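The Medberg company has spent most of its life in borrowed halls. Its new piece, Cidine, opened there in April with five dancers and no set, and has since played 19 performances in four towns. The director, who also dances in it, talked with us after a morning rehearsal.

The work started from a walking pattern. "We crossed the room for two weeks," she said. "Same path, same speed. Then one dancer started arriving late, and I kept that." The late arrival is now the whole second section — 14 minutes, danced to a recording of a pump.

She trained at Clallell and says she left with strong feet and little idea of how to end a dance. Cidine had three endings before the first night. The one she kept is the shortest.
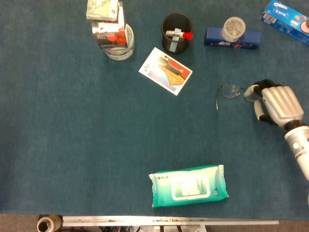
A tabletop with packing tape and a black mesh pen holder.

Money is a regular subject. The Ahuja theater offered a fee of 3,000 dollars for 2 nights, which paid the dancers but left nothing for the van. "I don't mind small rooms," she said. "I mind paying to be in them."

She does not read her reviews until a run is over. One complaint did reach her, that the dancers never look at each other. "They do, once, near the end. If you were watching the floor you missed it."

A shorter version for three dancers is in rehearsal. She has cut the pump.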